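From: Tiruwork Lemma
To: Warnlow Allotments and Gardens list
Subject: Re: [warnlow-growers] Rhubarb, again

On the matter of the rhubarb, Asfaw wrote:

> I have now been told by three separate people that you must never
> pick rhubarb after the end of June or it will poison you, and by a
> fourth that this is rubbish. Mine is enormous and I would like to
> make a crumble. Can someone who knows please tell me whether I am
> going to die? Also, is it true that the big clump by the Codow Lane
> gate has been there since 1906, and if so who do I ask for a bit?

Dear Asfaw,

You are not going to die, or not of crumble. The leaves are the poisonous part and they are poisonous all year, so leave those on the compost heap, where they do no harm to anything. The stalks get tougher and sourer as the summer goes on, and by August you may as well stew a deckchair, but that's a matter of sugar and stubbornness. The reason for stopping is the plant. It wants its leaves so it can feed itself up for next year, and if you strip it bare in July it will sulk until you move house. Take a few stalks, leave more than half, and pull them with a twist from the bottom. Don't cut them. I know your neighbour cuts his. Look at the state of it.

As to the Codow Lane clump, 1906 is the year the site opened, and everything here that is old and has no label gets dated to it sooner or later, including the tap. I have been told the same about the pear tree, which I watched being planted. The rhubarb was certainly there when I took on my plot and it was the size of a small car then. You don't need to ask for a bit. It needs splitting, it has needed splitting for years, and anyone who turns up in October with a sharp spade will be treated as a hero.

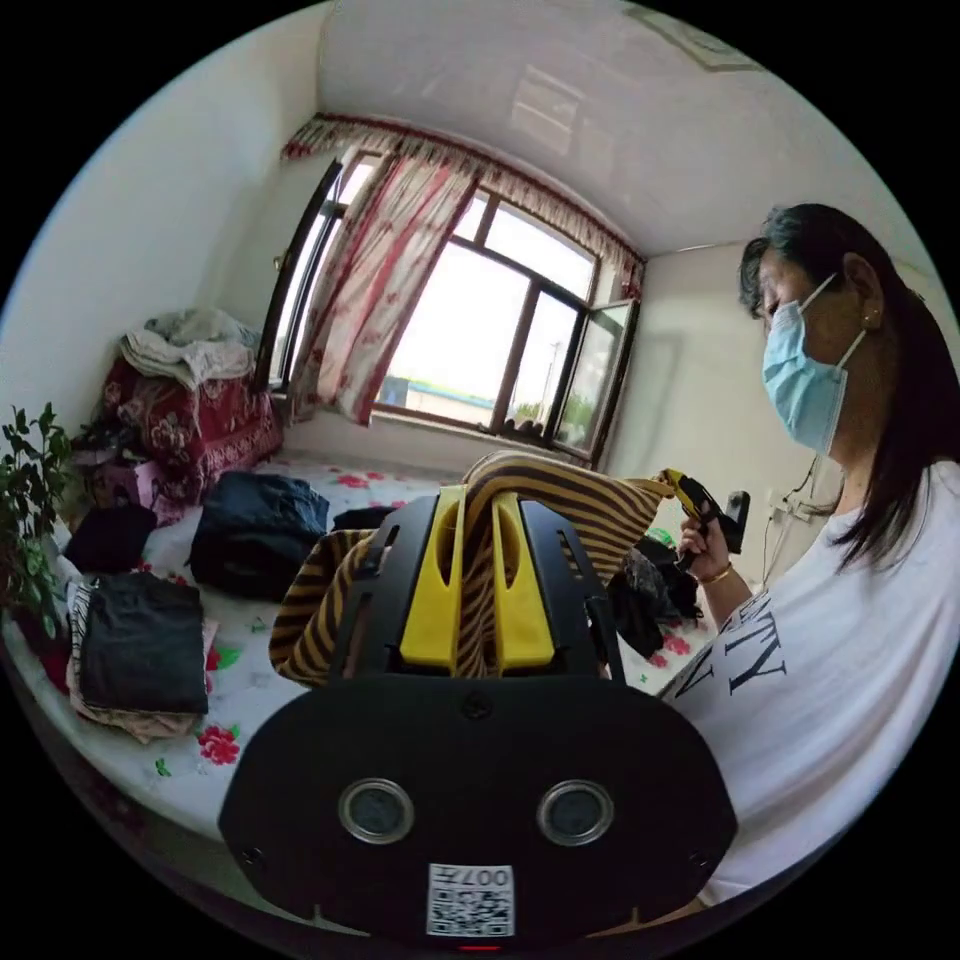

Wait until the leaves have died right down. Dig round the crown, well out from the middle, and lift as much as you can bear to. Then chop it like a cake so that each piece has at least one fat bud and a decent lump of root. Plant it with the bud just showing, give it a bucket of muck round the edges but not on top, and then comes the hard part, when you pick nothing at all the first year. I lasted until May.

If you're buying one instead, the Idbridge nursery had pots for £5 in spring, and they were good plants, though you'd be paying for what we are trying to give away. Allow it a yard each way. It will look silly for 2 years and after that you won't be able to get past it.

Could whoever has the long-handled fork bring it back to the shed before then? The other one has 2 prongs left and they point in different directions.

Tiruwork
Plot 60 (the one with the bath)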